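Plostero two-finger gripper – tried out on small packages
Posted Thursday, February 2, 2023

Price: $207, fingertip pads included
Fits: most light table-top arms with the Posorden wrist ring
In stock: 8

I put off listing this one for ages because I wanted to run it on my own arm first, and I'm so glad I did! My usual gripper (the Son, still on the shop page at $67) is fine for blocks and cubes, but hand it a slim medicine-type box lying at an angle and it gets fussy. So I set up a little pharmacy pile on the table – small boxes, a green bowl – and spent a couple of evenings picking things up.
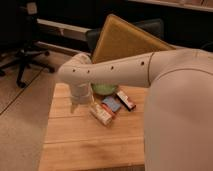 The narrow lower part is what sold me. With the Son I have to spread everything out before I start, and with the Plostero I mostly leave things bunched together and just fix the approach angle. It does want a slow last inch, though. I dropped my speed to 19 percent for the final move down and left it there.

Bottles are a different story. Round, smooth and light is a rough mix for flat pads, so I'd pick the grooved pads if bottles are your thing (choose them at checkout, same price).
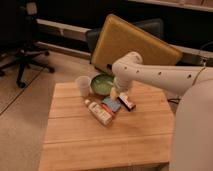
Bijan Ghaffari from the Sakemville shop asked me about the cable, and yes, the longer one is worth it. The short one pulls when the wrist turns all the way around. Mounting is four screws and a plug, and the hex key comes in the bag.

Orders go out Mondays. Grooved pads in the wide size are back in September.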